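4. Setting up the graphics card test

214 shares 9 comments

The Stirero benchmark will give you a score whether or not you set it up properly, and most of the scores people post come from runs that weren't. Work through this section before you believe any number it prints.

4.1 Before the first run

1. Close everything else. The manual for the old version said a browser was fine to leave open. I tried it both ways and it isn't.
2. Set the power plan to High Performance. The "Auto" setting is supposed to handle this. Check anyway.
3. Open Options > Display and turn off vertical sync. With it on you are testing your monitor.
4. Set Passes to 2000. The default is 2, and a two-pass run tells you next to nothing.

CAUTION: Do not tick "Boost" on a laptop running on battery. The program will let you.

4.2 Picking a test scene

The menu sorts scenes from Light to Extreme, and I wouldn't put much faith in the labels. Pick one with reflections and shadows in it, then stay with it. Scores from two different scenes can't be compared, whatever the Compare button claims.
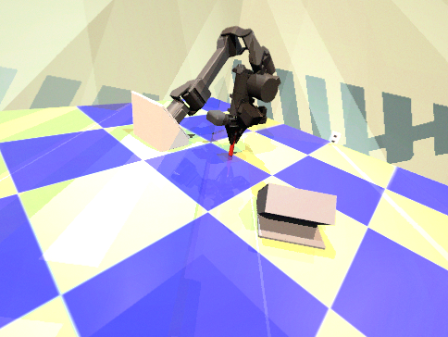

Fig. 4-1. Rendered scene with glossy checkerboard floor and robotic arm.

5. Click Load and wait for the bar to clear.
6. Click Run. Leave the mouse alone until the score box opens.
7. Write down the score, the driver version and the room temperature. The log file saves only the first of these.

4.3 Reading the score

My own card gave 2440 on the first run and 2706 after a restart, with no settings changed. So a friend's "ten percent faster" driver may be nothing more than a fresh boot. Restart, run it again, and keep the lower figure.

NOTE: Bayu Pattinasarany wrote in to say that the Drallico overlay drags the score down even when it is hidden. I haven't been able to confirm that - but uninstalling it costs you nothing.

8. If the score box shows a dash, the run failed. Go back to step 3.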